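Recording Your First Hand-Held Demonstrations

Teaching a robot by hand is one of the most fun ways into this field, and you can start with a table, a cup and a hand-held gripper. No robot needed yet! These notes use the Hillum gripper and our own Penness recording software, but the steps carry over to most setups.

What you need

A hand-held gripper with its camera mounted
A charged laptop with Penness installed
A table with some clear space
One light object, such as a plastic cup

Step 1: Look over the fingers

Start with the pads, every single time. They do all the touching, and they take a beating. Open the gripper wide, hold it over the table and check both inner faces in the camera view. You want each pad lying flat from top to bottom. A lifted edge or a hanging flap will catch on things, and it can hide the very spot where finger and object meet.

On the gripper we had out for this page, the right pad still sits fairly flat, but the left one is torn, with a ragged flap hanging below the finger. A pad in that state gets replaced before recording starts. Peel off the old one, wipe the plastic, press on a new one and leave it alone for 20 minutes.

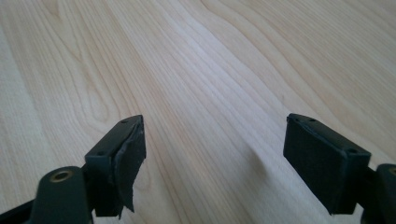

Step 2: Record the open and closed positions

Press Calibrate in Penness, then open the fingers as far as they go and hold. Close them gently until the pads touch, and hold again. Do this after every pad change – a new pad is thicker than a worn one, so the old closed value will be off.

Step 3: Practice the motion

Put the cup down and run through the task a few times without recording. Move at a calm, even pace, a bit slower than your bare hand would. Keep the cup in view as you come in, close the fingers fully, lift, carry, set down, open. Back away before you stop.

Step 4: Record

Now the good part. Start each demonstration with the fingers open and end it the same way. Move the cup to a new spot every time, and come at it from different sides. We do 35 demonstrations for a simple pick and place, with a short break after 19 or so when the wrist starts to complain.

If you fumble, hit Discard and go again. A small correction on the way in is fine to keep, and I like having a few of those in the set.

Step 5: Play it all back

Watch every recording at double speed. Delete any where the cup leaves the view during the grasp or the tracking jumps. Then export the folder, and you're ready for the training page.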